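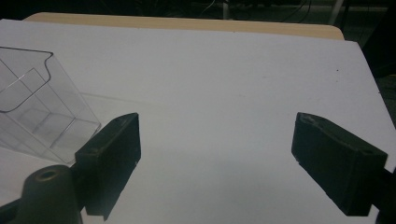
*1 min read*

# Open day at Sirside

Nov 27, 2018

The planning group at Trundley showed its grasp software this morning. Maiara Cordeiro took us through Predach, the tool that turns hand-guided gripper recordings into training data. It holds roughly 3000 of them, most made over a plain white surface. Clear plastic is still the hard part — the depth estimate tends to go straight through it.

Pantelis Lazaridis then replayed one run at half speed with the planner's output alongside. Questions ran on until lunch.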